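Arnus-data list: archive
Subject: Re: [arnus-data] Blank-looking wrist frames in the fruit task
From: Aurel Barbu
To: arnus-data

Kristýna Havlíček wrote:
> I have been through the first part of the fruit batch from Căpraru and I have
> two worries before we send it on to Zullirura for training.
>
> First, a lot of the wrist footage has no fruit and no basket in it. It is
> plain white or grey surface for seconds at a time. My script marks an episode
> as "low content" when more than half of one wrist stream looks like that, and
> it has marked 446 of the 2346. Do we drop them?
>
> Second, the people marking the release point do not agree with each other.
> Some put it where the fingers open and some where the fruit comes to rest in
> the basket. On the same episode I have seen them eight frames apart.
>
> I would like to settle both before the second half is recorded, so we only
> write the guide once.
>
> Kristýna

Hello Kristýna, all,

Thanks for going through these. I have numbered my answers so people can reply to one without quoting the lot.

1. Dropping the 446

Please don't drop them. Your script looks at how much edge and colour there is in the picture, and a wrist camera pointed at a flat surface will always score badly on that. It says nothing about whether the episode is a good one. I opened a couple of dozen of the marked ones and the head view was fine in all but two. Those two had a stalled stream, where the same frame repeats, and they should go. A check for repeated frames would find them without touching the rest.

There is also a practical side. When we deploy on the Gendden cell the model will get the same dull wrist views, and it has to cope with them. If we train only on episodes where every camera has something in it, we teach it on data it won't meet.

So: keep the "low content" mark as a column in the index, and leave the files where they are. Zullirura can weight them down if they want to. I would leave that choice to them.

2. Checking that a wrist stream is alive

What I do now is look at three points in the episode – start, middle, end – and compare small features between them. Even the plainest views usually have a seam, a hinge or a change in shade, and if it sits in exactly the same pixels while the arm is moving, something is wrong. If the view is soft grey all over and I can't find any feature, I step through until I can. It takes under a minute per episode once you are used to it.

3. What the cameras give us

Two wrist views and one head view, all from the same setup.

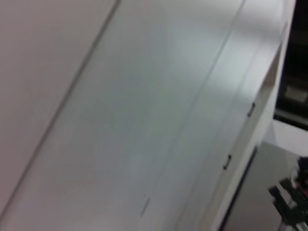
Wrist camera: white doors, two small dark hinges, a bit of the gripper in the bottom right corner.

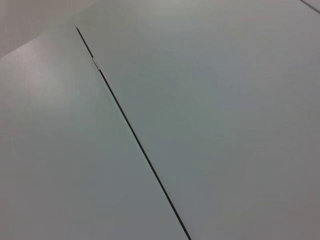 Wrist camera: two pale panels and the seam between them, with a small bright glint in the gap near the top.

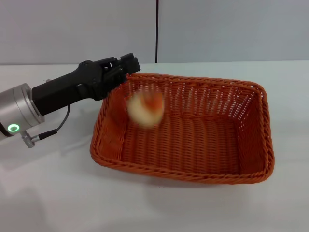

Head camera: gripper open over the rim, fruit blurred above the orange basket.

4. Where the release point goes

I suggest we mark the first head-camera frame where the fruit is clear of both fingers. Where it comes to rest depends on how it bounces and what is already in the basket, so that is a poor thing to train on. If the fruit is blurred, mark it anyway. Blur is no reason to move the mark later. If the fingers hide the fruit, use the first frame in which they have visibly opened and put "hidden" in the notes column.

I have re-marked the first 900 this way. Most of my marks match the earlier "fingers open" ones to within a frame or two, so only the "at rest" ones need real changes. The new file is in the usual folder on the shared drive, next to the old one. I have not overwritten anything.

5. Still open

Do we want a separate mark for fruit that lands on the rim and tips out? At the moment those are simply "fail" and we lose the reason. I have no strong view. It would mean one more column and a second pass over the failures.

Also, could whoever changes the wrist camera exposure please write it in the session log? There is a step in brightness partway through the batch and I can't find who did it or when.

If there are no objections to 1 and 4 I will put them in the guide before the December recordings start.

Aurel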